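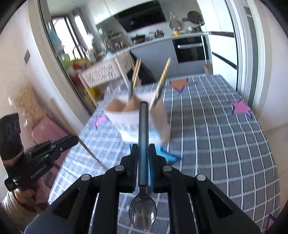
Utensil task, spoon in the jaws and the container just past them.

Dostik trajectory service, first batch back

gridcloth
Posted 7 March 2024

I paid for one batch on Dostik and wanted to put the numbers up before the trial credit runs out. For anyone who hasn't looked at it, you upload your two-hand gripper recordings and they send back cleaned trajectories, jaw width per frame, and a pass or fail on every episode. You keep your own hardware. They don't sell any.

All of mine is kitchen and table work, mostly utensils in and out of a container. I sent 3,371 episodes. 1,969 came back as pass. The rest were failed with a reason code, and most of those codes were "tracking confidence low" with nothing else attached.

Turnaround was five days. Upload was slow but it resumed fine after my connection dropped. The pass episodes look good to me. Jaw width is smooth and the two hands line up in time, which my own script never managed.

What I don't like is the fail side. You pay for failed episodes too.

heo_bench
How fast are you moving? The container in your picture is pretty blurred. I'd expect any of these services to throw out a lot of that.

gridcloth
Normal speed for me. I can slow down, but then the data is slow too, and I don't want a policy that puts spoons away like that.

Harish Pandey
I used them in November for a drawer task and my pass rate was much better than yours. Two differences I can see. I kept my background plain, and I had no shiny objects. That spoon bowl is throwing reflections right below the jaws. Try a run with only the chopsticks and see if the fail codes change.

lowtorque
Disagree with Harish on the background. A plain table gives the tracker less to hold on to. A cloth with a grid and stars on it is better than a bare one if anything. I'd leave the cloth alone.

Harish Pandey
A grid repeats, though. Repeated squares can match to the wrong square. The stars help, I'll give you that.

lowtorque
Sure, but there is a whole kitchen behind it with plenty to match on. I have run on a checked cloth for a long time and never had it jump a square. My bet is on fast wrist turns. Pull ten fails and check the rotation speed before you change the room.

Tomás Antunes
Did you ask them for the long report? It isn't in the download by default. You have to open a ticket and ask for per-frame confidence. Once you have that you can see if it is the left or right hand that drops out. In my case it was nearly always the hand that was waiting, because I let it drift down and point at the wall while the other one did the work.

gridcloth
Did not know about the long report. I opened a ticket just now. And yes, my left one does sit off to the side for most of this task, so that could be a big part of it.

kappa_rig
I'll be the negative one. I looked at the Dostik price sheet and at Jedska's, and Jedska only bills for what passes. Their format is worse and you have to convert it, but that is an afternoon of work. Paying full price for a fail code with no detail is a bad deal and I wouldn't renew.

heo_bench
Jedska took four weeks on my last order – I could have redone the recordings by hand in that time. It depends if you are waiting on the data or not.

kappa_rig
Fair. I wasn't in a hurry.

gridcloth
Update. The long report came through. On the fails I have opened so far, the left hand loses tracking first in most of them, so Tomás was right on that. There is a smaller group where it drops during a fast turn over the container, which fits what lowtorque said. I can't see any pattern with the spoon compared to the chopsticks yet.

I also asked about credit for failed episodes. They offered to reprocess the left-hand group once at no charge. I'm going to take that and keep the left gripper higher on the next set.

Tomás Antunes
Post the new pass count when you have it. And ask for the long report at upload this time, there's a notes box for it.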